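3/19/25

Path notebook, Plukmont grounds

Got outside for the first proper walk of the gravel path and I am so glad I did. I had been working from the Drestville plan all winter and had forgotten how nice the place is with the sun on it. Blue sky, good light, and the big tree near the cream wall is a real presence when you come up to it. On the plan it's a circle with a number.

Started at the wall end. The pale shrubs along the front of it are lovely in full sun, nearly silver. I'd like to leave them alone this year apart from a light trim. The plan has them marked "remove/replace" and I'm going to argue for striking that. A long plain wall needs something growing in front of it.
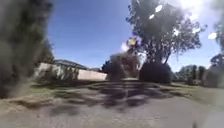 Photo: Plukmont grounds notebook

The round bush at the foot of the big tree is the other thing I want to keep. It has a great dome shape and hardly needs touching. Old notes say it was cut hard one September and sulked for two seasons, so no shears near it please.

Things to do at this end:
- check the soil depth behind the shrubs
- measure the crown spread of the big tree properly, tape on the ground, two directions
- find out who owns the house behind the wall before we talk about any overhang

Then on to the gravel. Stamix quoted us for resurfacing the full length, 4,000 for everything or 700 for patching only. Having walked it I'm for patching! The surface is flat and compacted and there's just fine loose stone on top. I scraped down with my heel in a few places and hit firm base every time. The paler gravel is the stuff I'm curious about. It may be left over from the Czarnecka delivery, which was a shade lighter than what we'd ordered. If so, I like it better than the original and would ask for it again.
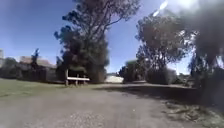
The margins need more work than the middle. Dry leaves and twigs have built up under the trees on the shady side and they'll turn to mulch and creep inward if we let them. Rake out, bag, compost. I'd put it at 14 bags for the whole length, and I'll happily be wrong.

Lawn is patchy and a bit worn, yellow-green in places. Overseed once the nights warm up. I want to keep the soft edge where it runs into the gravel – no boards, no metal strip. It looks right for the place, and an edging would have to follow every wobble anyway.

Bench is in a great spot, right at the lawn edge under the very tall tree. Sat there for 10 minutes with my sandwich and wrote most of this. Want to test a second one farther along, same distance back from the gravel, and see if people use it.

Next visit: bring the long tape, the soil probe, spare pencil.

2 comments | 5 shares

Recent entries
Compost bay, second turn
Stamix quote, first read
Hedge heights and the Drestville plan
Gravel samples compared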